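26/05/2021
Workshop notebook, seasoning trials, carbon steel and iron

Back at the bench after two days of paperwork, and very glad of it. The Vovwood pans have had their third coat of linseed oil now and I'm much happier with them than I was last week! The first coat went on far too thick (my fault, I was chatting) and it came up tacky in patches, so I scrubbed both back to bare metal and started again. Thin, thin, thin. Wipe it on, then wipe it off as if you'd made a mistake putting it there.

Oven was at 240 for an hour each time, door shut until it was properly cool. I did try pulling one out early on the second coat, out of impatience, and the surface looks the same to me, but I've marked it on the handle with a bit of wire so we can see if it wears differently by July.

Weights before oiling: the small one 1,555 g, the lid 307 g. I didn't weigh after. Somebody remind me next time, the good scales are under the dust sheet by the window.
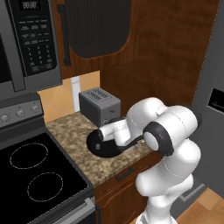 Dolores Kowalczyk
Workshop lead, cookware and finishes

Rapeseed next. Besnard swears by it and says linseed flakes once you start cooking anything with tomato in it, and I've certainly had that happen at home, great black cornflakes in the sauce. But the Drondden skillet was done in linseed two winters ago and it's still lovely, eggs slide about on it like a puck - so is it the oil or the person wiping? I suspect the person wiping.

Plan is 6 coats of rapeseed on the two spare blanks, same oven, same rags (the old cotton sheets, NOT the blue cloths, they shed fluff and you bake it in forever). Then onions in all four, then a tomato sauce left to simmer for half an hour, then wash with hot water and a brush and see what comes off.

Dondel have sent the new handle rivets. Bag says 149, which seems an odd number to sell anything in, and they're a shade longer than the last batch, so check them against the old ones before anyone starts hammering.

Need to buy: rapeseed oil, more wire wool, onions. Also the extractor is rattling again - tightened the front screws and it went quiet until lunch.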